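Hilville Neighbors Newsletter
October 8, 2011

FALL DRINK SWAP AND OTHER BITS

Quick one this month, sorry, the printer wants it by noon.

Drink Swap is back. Same hall on Flunden Street, doors at 11, done by early afternoon. Bring something you brewed, steeped, pressed or fermented at home, take home something somebody else made. No money changes hands. Last time we ran out of cups before we ran out of cider so please, bring your own mug.

What people have signed up with so far: apple cider (lots), ginger beer, two kinds of kombucha, a cold brew coffee that kept me up till 3 in July, and iced teas of every sort. Still short on anything without sugar. Also short on anything for little kids. Plain lemonade is fine!! Doesn't have to be fancy.

Rules, same as before:
Sealed containers only. Screw caps or swing tops, no foil over a jar.
Write what's in it. Nuts, honey, caffeine, all of it. Masking tape and a marker is plenty.
Alcohol goes on the back table and you have to stay with it.
Anything fizzy, leave some room at the top and keep it cold on the way over. We all remember the ginger beer. The ceiling has been repainted.

Table sign-up sheet is on the board outside Okafor Hardware. 20 spots, more than half gone. If you want the corner by the outlet for a hot pot say so on the sheet, first come first served.

A word on cold tea, as I got asked a lot over the summer. Don't brew it hot and stick it in the fridge, it goes cloudy and gets that bitter edge. Put the leaves in cold water overnight, big pitcher, strain in the morning. Black tea wants longer than green. I go eight hours for black and five for green, then a pinch of baking soda if the water's hard, which it is here. Lemon goes in when you pour, not before. Keeps three days, maybe four. After that water the ferns with it.

Roasted barley is worth a try too if your off caffeine. Nutty, a bit like toast. The Wumex grocery out on the county road has it in the back aisle near the rice, last I looked. Simmer it, let it cool, done.
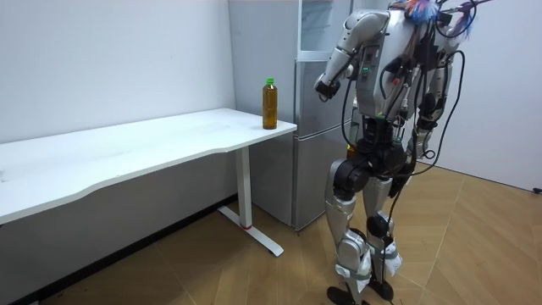

Amber, likely tea, green cap. Good color to aim for.

Bottles. We need them. Clean, clear, with the cap that belongs to it. Labels off if you can manage, soak in warm water with dish soap and they mostly slide. We had 95 at the last count and would like 200 before the swap. Box is on the porch at the hall, please don't leave bags on the steps, the racoons get in.

Other bits:
Leaf pickup starts when the city says so, which they haven't. Will post when they do.
Found at the July picnic and still here: one blue cooler lid, one child's sandal, a very good bread knife. Ask at the hall.
Flunden Street is down to one lane by the bridge again. Go the long way round if you're carrying anything breakable.
Newsletter could use recipes for the winter issue. Soups especially. Short ones get printed first, I have one page and a half.

Set-up help wanted from 9, mostly chairs and tables. There will be donuts.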